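Murnthorpe Kikuchi Club Scoreboard: a season with our under-14s

We bought the Kikuchi tabletop scoreboard in May after our old flip-card one lost its second home digit for good. It has now done most of a basketball season at the Murnthorpe sports hall, plus a summer tournament over at Karkton, so I think it has had a fair go. I keep the table at home games, and I paid the club's money for it at the full price of £274.

In the box you get the display, a wired control pad, a mains lead, a carry bag and a leaflet. It took me less than a quarter of an hour to set up the first time, and most of that was finding a socket. The display shows home and away scores, period, team fouls and a game clock. There is a possession arrow as well. The shot clock is sold as an extra and we didn't bother with it for this age group.

The digits are bright red and can be read from the far baseline. Our hall has high windows down one side and the late afternoon sun comes straight in, which used to make the old board useless for the whole second half. With this one I had to turn the brightness up to full, and after that the benches stopped asking me the score.

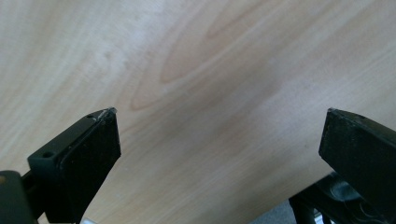

Ours washes out badly at that time of day even on full, wrote Musau under my first post on the club page, and moving it to the window side so it faces away from the sun did more than any of the settings.

I tried that the following month and it does help, so do it if your table can go there. Ours can only go there when the badminton posts have been put away.

The control pad is the part I like best. The buttons are large and have a proper click to them, and add and subtract are far enough apart that I have rarely hit the wrong one. If you do give a team a basket by mistake, one press of the correction button takes it back. The horn sounds by itself at the end of each period. It has three volumes, and the lowest is plenty indoors.

The clock is less good. To change the period length you hold two buttons down for five seconds and then step up or down a minute at a time, and if you let go too early it takes you back to the start. The leaflet covers this in one line. At Karkton the games were shorter than our league ones, and I was still fiddling with it when the referee wanted to throw the ball up. Once set, it does remember the length after being switched off.

Battery life is given as up to 21 hours. We got through both days of the tournament on one charge, with the display off between games, but I wouldn't rely on it for a third. There is no proper battery gauge, only a light that goes amber when it is getting low.
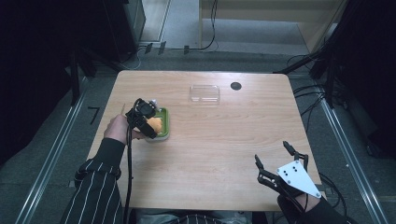 Does the amber light give you enough warning to finish a game, one reader asked, as theirs went from amber to dead inside a quarter.

Mine has lasted a full game after going amber, twice, but I now take the mains lead everywhere. The lead is short, so pack an extension and some tape to hold it down.

The bag is poor. The zip started to split at one corner by the half-term break and there is no pocket for the pad, so it knocks against the display. I wrap it in a bib. The case itself has stood up well, including a direct hit from a loose ball in the warm-up.

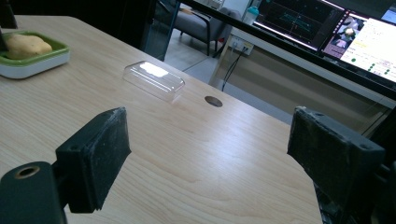
Wood-grain tabletop with a small clear plastic box.

For a junior club that plays in a shared hall and has to pack up afterwards, I would buy it again. A senior side that needs shot clocks should price up the extras first. I'd give it four out of five, with the mark lost for the clock menu and the bag.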